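Momach bench clear-out

Last updated: December

Quick gallery from the Momach back room, 84 boxes sorted over 2 days. Mostly old radio bits and leads, nothing fancy. Will add more when I get a minute — captions are rough, sorry for any speling.

1. The bench
White top, white wall. One black lead still out in the middle, small plug with a silver tip. Goes in the cable tub with teh others.

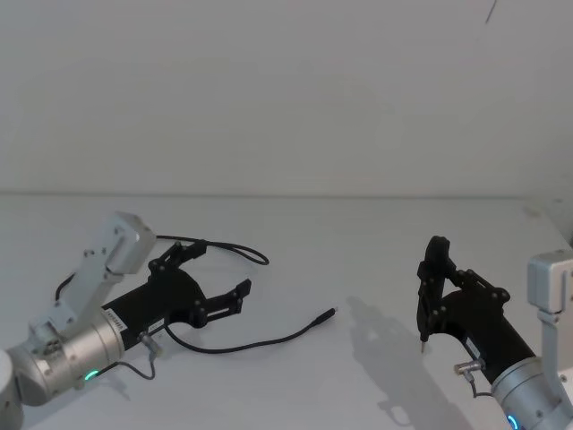
2. The Ratar shelf
Photos to come. Labels done up to 27.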